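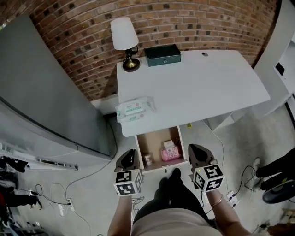 ## 4. Setting the Clirnance timer outlet

This section covers first-time setup of the Clirnance plug-in timer for lamps and other small indoor loads. Complete Section 3 (Checking the wall outlet) before you continue.

**CAUTION:** The timer is rated for indoor use only. Do not plug it into a power strip, an extension cord, or a second timer.

### 4.1 Charging the backup cell

The timer keeps its clock and stored programs on a small internal cell. The cell ships without a full charge.

1. Plug the timer into a live wall outlet with nothing connected to it.
2. Leave it in place for 3 hours. The display may stay blank for the first few minutes.
3. Press RESET with the tip of a pen. All segments light, then the display shows 12:00 AM.

If the display is still blank after RESET, see error table 7.2.

### 4.2 Setting the clock

1. Hold CLOCK.
2. While holding CLOCK, press DAY until the correct day appears.
3. Still holding CLOCK, press HOUR and then MIN. Holding either button down moves the digits faster.
4. Release CLOCK. The colon starts to blink.

Note: The timer does not adjust for daylight saving time. To move the clock forward one hour in March, press CLOCK and MODE together. Press them again to move it back.

### 4.3 Connecting the lamp

1. Turn the lamp off at its own switch.
2. Unplug the lamp from the wall and plug it into the socket on the front of the timer.
3. Press MODE until the display shows ON.
4. Turn the lamp on at its own switch and leave it on. From this point the timer controls the lamp.

**CAUTION:** Do not connect a load greater than 349 watts. Add together the ratings of all lamps on a shared cord. Do not connect heaters, irons, or anything else that could cause harm if it starts unattended.

Lamps with a touch switch usually return to off when power is restored and will not follow a program. Lamps with a built-in dimmer may be used if the dimmer is set to full.

### 4.4 Entering a program

1. Press PROG. The display shows 1 ON.
2. Set the start time with DAY, HOUR, and MIN.
3. Press PROG again. The display shows 1 OFF.
4. Set the end time in the same way.
5. Repeat for further programs, or press CLOCK to exit.
6. Press MODE until the display shows AUTO.

The timer exits to the clock by itself after 15 seconds without a button press. Times entered up to that point are kept.

Note: If two programs overlap, an OFF time takes priority over an ON time. To run a lamp past midnight on Saturday, set the OFF time to the following day.

### 4.5 Clearing programs

To clear one program, display it and press MODE and PROG together. To clear all programs and the clock, press RESET, then enter code 3909 when the display asks for it. Repeat Section 4.2 afterward.

Section revised by Bogdan Sikora. Applies to the Clirnance timer and to the Skilthorpe version with the gray housing.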